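Speaker notes – "Give everything a square"
Cuter community hall, January 8, 2005

Getting started

Wait for the chairs to stop scraping. Say hi, thank them for coming out in the heat, mention the tea urn is on at the back.

So, I sort things for a living, more or less. Sheds, sewing rooms, the odd deceased estate. The biggest job I've done was the old Arach hardware shop in September, where we had more than 256 tubs of bits to get through and a lease that was running out. I'd like to talk about the one trick that got us to the end of it, and it costs next to nothing.

(Show of hands – who has a drawer they can't shut? Leave time for the laughing.)

The trick

Cover the table in brown paper, tape it into squares, and only then get the stuff out. I used to tip everything onto a bare table and make piles, and by lunch the piles had all crept into each other. Hinges in with the hooks, hooks in with the picture wire. With a grid you've got edges, and your hands sort of respect them.

Blue painter's tape is my favourite. You can see the colour against the brown from right across the room, and it peels up without a fight when you want to shift a line. Masking tape vanishes on kraft paper, I've tried it.

Don't fuss about measuring! I go by eye and the squares come out a bit wonky and it makes no difference at all.

(Next slide. Let them look for a moment before talking.)

What goes in a square

One kind of thing per square, and you decide what "kind" means as you go. At the Cruzado place we started with "screws" and ended up with brass screws, long screws and mystery screws. If a square fills up, give it the one next door.

Always keep a square for things you can't name. Mine gets emptied last, usually with a cup of tea in the other hand.

Write on the paper if you like. Pencil, texta, whatever's nearby. I put a name in the corner of each square so that if I knock off for the night I can pick it up again in the morning.

(Tell the Guta button story here if we're running early – 30 jars, all unlabelled, and the cat. Skip it if we started late.) 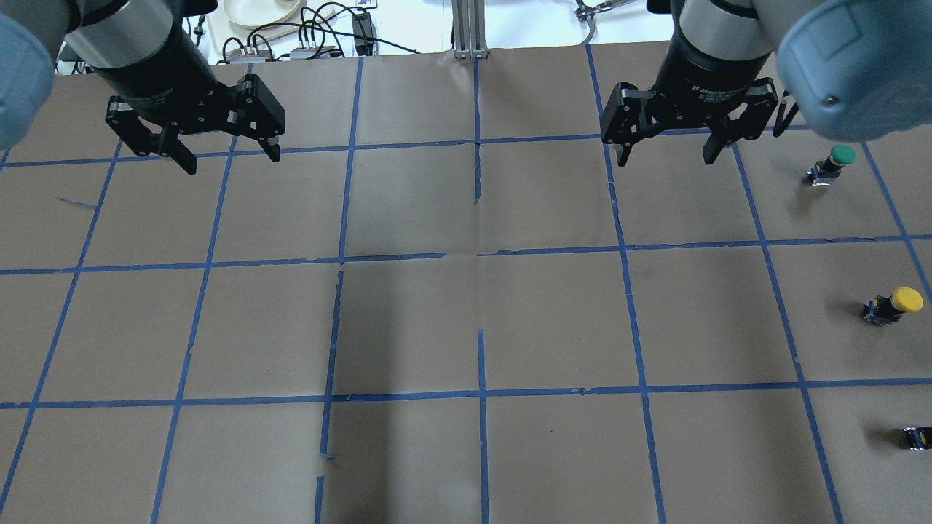
Packing up

Work along one row at a time, into jars or zip bags, label on before the lid. Then pull the tape, roll the paper up and keep it if it's still decent. I've had one sheet last me 2 whole sheds.

Questions, then the raffle. Remember to hand the microphone back.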